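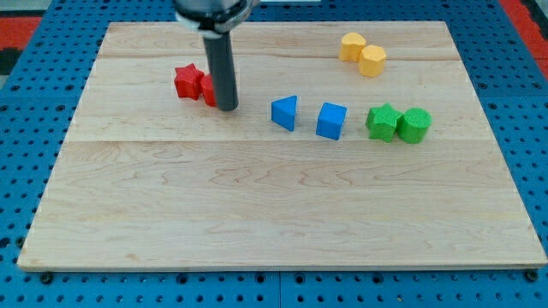 最終更新:12月の火曜日(話す順番を入れ替え、質疑メモを追記)

発表メモ「指を替えたら良くなった、は本当か」
卓上の積み木並べで棒指と平行グリッパを比べた話

読み上げ原稿にはしない。括弧の中は自分用。時間が押したら「カメラ」の後半を飛ばして「コントローラ」に行く。「捨てた試行」は絶対に飛ばさない。

表紙

Gevbridgeから来ました。手先の評価をやっています。グリッパを買うかどうか、替えるかどうか、という相談が回ってくる部署です。

先に結論めいたことを言っておくと、今日の比較では勝者を決めません。決められるだけの材料が揃わなかった。期待して来た方には申し訳ないですが、途中で表が出てきて、片方の列が太字になっている、という場面はありません。

(ここで笑いを取ろうとしないこと。前回すべった)

なぜ疑っているか

手先の比較の資料を読むと、たいてい新しい方が勝っています。古い方が勝った資料をあまり見ない。古い方が勝ったら資料にしないのかもしれません。社内でも同じです。申請書に付いてくる比較は、申請した人が欲しい方が勝っている。

疑っている点をもう少し具体的に言います。手先を替えると、ほかのものも一緒に替わります。先端までの長さ、重さ、手首の姿勢、接近の経路、カメラから見える範囲、操作する人の慣れ。速度の上限を変えることもあるし、床面すれすれの余裕の取り方も変わる。それで成績が上がったときに「手先が良かった」と書くのは、かなり大胆です。

私たちも去年まで平気で書いていました。Geris の評価報告の最初の版は私が書いたもので、読み返すと、替えた項目の一覧がどこにもない。手先の型番だけが書いてある。あれを根拠に追加購入が通ったと聞いて、嫌な汗が出ました。

(Geris は社内の平行グリッパの呼び名。外の人には通じないので必ず一言添える)

台と積み木

やらせているのは単純な作業です。メープルの板の上に小さな積み木が散らばっていて、色ごとに寄せる。色は赤、青、緑、黄。形は星や三角柱や立方体や円柱、ハート、六角柱などが混ざっています。板は青い有孔の作業台の上です。

冒頭の写真でいうと、赤の組、緑の組、黄の組はそれぞれくっついていて、青の三角柱と青の立方体のあいだは空いています。棒指は赤のすぐ右に下りている。

さて、この状態を見て何が言えるか。会場に聞いてみる。

(間を取る。手が挙がらなくても待つ)

寄せる途中だと思った方が多いはずです。私もそう読みたくなる。ただ、一枚の画像からは、どれが棒指で寄せられたもので、どれが初期配置で最初からくっついていたものかは分かりません。青は失敗して離れたのか、手を付けていないのか、それも分からない。終了時の画像だけで採点するやり方を私たちは長く使っていましたが、初期配置で隣り合っていた組まで手先の手柄に数えていました。運の良い配置を引いた手先が上に来る採点です。

今は初期配置の記録がない試行は採点しません。当たり前のことです。その当たり前を始めたのは、かなり後になってからです。

棒指について

棒指は、丸い先端の付いたまっすぐな棒が一本です。つかめません。押すだけ。機構が少ないので壊れるところも少ない。先端が丸いのは、当たる向きが変わっても接触の仕方が急に変わらないように、という狙いです。

棒指が好きな人の主張はだいたいこうです。つかむ作業には失敗の種類が多すぎる。開き幅、閉じるタイミング、握りの深さ、離すときの引っかかり。色を寄せるだけなら押せばいいじゃないか。

私は半分しか信じていません。押す作業にも失敗はちゃんとある。種類が違うだけで、しかも名前が付いていないので記録に残りにくい。平行グリッパなら「落とした」と一言で済みます。棒指の方は「少し回った」「斜めに逃げた」「隣を連れてきた」といった、失敗とも成功ともつかないものになります。記録係が迷って、迷った末に何も書かない。それで失敗の少ない手先に見えてくる。

形の話もします。円柱を側面から押すと、当たる場所が中心から少しずれただけで逃げていきます。立方体は面の真ん中を押せば素直ですが、角に近いと回る。立てた星は厄介で、低いところを押せば滑り、高いところを押せば倒れることがある。先端を板からどれだけ浮かせるかで結果が変わるのに、その高さを書いた比較資料を、私はほとんど見たことがありません。

写真の棒指は先端が木の表面のすぐ上で止まっています。この隙間が効きます。狭くすると板をこする心配があり、広げると背の低い部分に力が入らない。板が反っていれば手前と奥で隙間が違ってくる。木の板ですから、反りを疑うのは自然だと思います。ところが最初に測ろうと言い出したのは私たちの側の誰でもなく、Birnstead の試験場で手伝ってくれた Elibariki Bakilana さんでした。定規を当ててから始めましょう、と。私は面倒だなと思いました。

(この段、長い。星が倒れる話は短くしてもいい)

平行グリッパについて

Geris の方は指が向かい合って閉じる、普通のものです。得意な人が見れば安心する形。積み木を上からつまんで、移して、置く。ほかの積み木に触れずに済むのが売りです。

触れずに済む、も怪しい。色ごとに寄せる作業では、最後に隣へぴたりと置きたくなります。そこで指の厚みが邪魔になる。積み木と積み木のあいだに指を入れる余地がないので、少し離して置いてから押すことになります。つまり最後は平行グリッパも棒として使われている。動画を見返すと、操作者がごく自然に、閉じた指の横腹で押していました。

これを「平行グリッパの成績」と呼んでいいのか。社内で相当もめました。Imad Khoury は、道具の使い方も含めて道具の成績だ、という立場です。私は、では棒指との違いは何を測っているのか、と言い返して、決着していません。今日の集計では Imad の立場に合わせてありますが、納得したわけではないので、そう書いてあります。

ハート形の積み木は、つまむ向きによって指の当たり方がだいぶ違います。丸みのある側を挟むか、平らな面を挟むか。操作者に任せると人によって違う。決めてしまうと、今度は向きを合わせる手間が平行グリッパにだけ乗ります。公平な決め方を考えて、思いつきませんでした。

捨てた試行

全部で104試行やりました。ここは必ず言う。

そのうち20は集計に入っていません。理由は全部書いてあって、配布資料の後ろに付けています。初期配置の記録がないもの、途中で人が板に触ったもの、停止が掛かって再開したもの。

ここで疑ってほしい。捨てる理由を決めたのは誰か。私です。いつ決めたか。一部は、結果を見た後です。

もちろん、見た後に決めたからといって不正をしたつもりはありません。つもりはないのですが、停止が掛かって再開したものを捨てると、棒指が少し有利になることは知っていました。棒指が板に近いところを動くので、接触検出で止まりやすい。止まった試行を捨てれば、棒指の弱いところが一緒に消える。それを知りながら「再開した試行は条件が違う」と書くと、文章としてはまったく正しく見える。

そこで、入れた集計と抜いた集計の両方を作りました。順位が入れ替わります。

(ここで水を飲む。会場の反応を見る)

入れ替わると知ったときの私の最初の反応は、計算を間違えたかな、でした。二日ほど表計算を疑って、間違っていなかったので、疑う先がデータの取り方に戻りました。逆の順位が出ていたら疑わなかったと思います。自分がどちらに勝ってほしかったのか、そのときに分かった。嫌なものです。

カメラ

手先を比べているのに、実はカメラを比べていた、という可能性について。

板を手前の高い位置から見下ろす向きで置いています。全体が見渡せて、奥の列もよく見える。具合がいいのですが、棒指が下りてくると、その後ろのものが隠れます。写真でも、赤の片方は棒指の後ろにあって、わずかしか見えていません。一番見たい瞬間に、一番見たいものが見えない。

棒一本でこれなので、平行グリッパではもっと隠れます。つまむ対象がほぼ全部隠れる向きもあります。では棒指の方が見やすいから良い、と言えるか。言いたくなりますが、それはカメラの置き場所を決めた後の話です。横から見れば事情は違ってくるし、手首に付ければまた違う。今の置き場所は棒指の頃に決めたもので、平行グリッパに替えたときに見直していませんでした。

横向きの視点も試しました。結果は配布資料に載せていません。操作者が慣れておらず、どちらの手先でもぎこちなくて、比べる以前の話でした。慣れるまで待てばいいのですが、待っているあいだに台の予約が切れた。

(時間がなければここから次の項まで飛ばす)

もう一つ、光です。青の積み木は、上の面だけ明るく見えたりします。色で領域を切り出す処理を使っていると、明るい面と暗い面で別の塊になることがある。黄色の側面でも似たことが起きました。切り出しがずれると、押す場所の指定がずれる。棒指は押す場所に敏感なので、成績が落ちる。平行グリッパは多少ずれても指が寄せてくれる。すると「平行グリッパは頑健だ」という結論が出ます。照明を直したら消えるかもしれない結論です。直したかと聞かれたら、途中から直しました。途中からです。どの試行からかは記録があります。

青い積み木と青い作業台が同じ系統の色だという指摘も事前にもらっています。板の上にあるうちは下地が明るい木なのであまり困りません。縁に近づいたときにどうなるかは、まとまった試行がなくて答えられない。

コントローラ

使ったコントローラは2種類です。手先の重さの設定を自分で入れるものと、Shirima という社内の制御ソフトで、動かしながら推定するもの。

これも分けて考えられていませんでした。棒指は軽いので、設定が少々間違っていても目立たない。平行グリッパは重く、間違っていると下降の終わりで沈みます。沈むと板に当たる。板に当たると止まる。止まった試行は、さっき言ったとおり私が捨てました。

お気づきでしょうか。手先の弱点、設定の間違い、捨てる規則が一列に並んで、どこで何が消えたのか追えなくなる。棒指は近すぎて止まる、平行グリッパは沈んで止まる、原因がまるで違うのに、記録には同じ「接触停止」と書いてあります。

Shirima を作っている側は、推定にすれば解決すると言います。推定が合うまでの数動作をどう扱うのか、と聞いたら、慣らし運転をしてください、という返事でした。慣らし運転をした条件としなかった条件が混ざっています。ため息。

(「ため息」は読まない)

速度も揃えたつもりで揃っていませんでした。上限値は同じ数字を入れてある。ただ平行グリッパのときは手首が余計に回るので、関節の方で先に上限に当たり、先端は遅くなる。設定画面の数字を揃えて安心するのは、もうやめました。今は先端の実測の軌跡を並べて見るようにしています。見るだけで、まだ補正はしていません。

付け替えの手間

意外に効くのがこれです。手先の付け替えに約10分かかります。短いようで、条件を交互にするには重い。それで午前は棒指、午後は平行グリッパ、とまとめたくなる。まとめると、午後の眠さも、午後の光も、平行グリッパのものになります。

交互にやった日もあります。その日のデータが一番信用できるのに、一番少ない。信用できるデータを増やすと現場に嫌がられる、という構造はどこも同じではないでしょうか。Birnstead では Bakilana さんが順番を紙に書いて壁に貼り、そのとおりにやらないと次に進ませてくれませんでした。おかげで残ったデータです。

工具で締める場所の締め具合も人によって違います。棒指は一本棒なので、わずかに傾いて付いても見た目では気づきにくい。先端の位置ではそれなりのずれになります。付け替えのたびに先端の位置を確認する手順を足したのは後半からで、前半のデータについては祈るしかありません。

では何が言えるのか

言えることを小さくして言います。

押す高さを決めて板の反りを測った日に限れば、棒指で色を寄せる作業は十分に成立しました。平行グリッパを必須とする根拠は、この作業については見つかっていません。見つかっていないのであって、要らないと示したのでもない。

平行グリッパで最後に押す動作が混ざるのは、操作者が変わっても出ました。これはかなり確かだと思います。つまむ手先の評価をしているつもりの方は、動画で一度確かめてください。

捨てる規則で順位が入れ替わるのも確かです。これが今日一番持ち帰ってほしいところで、しかも私の恥ずかしいところです。

言えないことの方は、どちらが速いか、どちらが壊れにくいか、積み木以外でどうか。壊れにくさについては、期間中にどちらも壊れていないので、書くことがありません。「故障ゼロ」と書けば立派に見えますが、この試行数で故障ゼロを誇る気にはなれない。

次にやること

捨てる規則を先に書いて、日付を入れて、私以外の人に預ける。これは Imad に頼みました。断られるかと思ったら、前から持っていたと言われて紙を見せられた。内容は私のものより厳しい。

「接触停止」の記録を分ける。近すぎたのか、沈んだのか、横から当たったのか。現場で判別できるかはやってみないと分かりません。

初期配置は、くっついた組を含めないものと含めるものを分けます。含めない方だけにする案もありましたが、実際の作業では隣り合ったものを引き離す場面が出てくるので残しました。棒指が苦手そうなところでもあり、外すと甘くなる。

板は同じものを使い続けます。新しくしたい気持ちはある。木目が動きに影響するという意見をもらっていて、私は疑っているのですが、疑うだけで測っていないので、板の向きを回して置いた条件を足します。

質疑で来そうなもの

「三本指や吸着は試さないのか」
試していません。吸着は星やハートの細いところで漏れそうだと予想していますが、予想です。手先の種類を増やす前に、この比較をまともにしたい。

「学習で動かせば手先の差は吸収されるのでは」
吸収されるかもしれません。その場合、データをどちらの手先で集めたかが新しい混ざり物になります。吸収されたと主張する方には、集めた試行の内訳を見せていただきたい。

「人が操作した結果で手先を比べる意味は」
あると思って始めて、今はあまり自信がありません。操作者ごとの差が手先の差より大きく見える日がありました。その日の表も配布資料にあります。

「結局どちらを買えばいいのか」
(必ず来る)
この作業だけなら、手元にある方で始めて、高さと照明と初期配置の記録を整えてください。そのあとで困ったら相談に来てほしい。購買の担当者にこの答えで納得してもらえたことは、まだ一度もありません。

「Geris の最初の報告は取り下げるのか」
取り下げの手続きが社内になく、追記を付ける形になりました。追記の文面は書き終えて、先週から確認待ちです。

当日の持ち物と段取り

棒指の実物。回覧する。落とされると先端に傷が付くので予備の方を持って行くこと。
動画は横腹で押しているところだけ。音は切る。
板の反りの図は拡大したものに差し替える。後ろの席から目盛りが読めないと前回言われた。
配布資料は、捨てた試行の一覧が最後のページに入っているか印刷前に見る。前の版では抜けていた。
Bakilana さんの名前の読みは本人に確認済み。スライドの謝辞にも入れる。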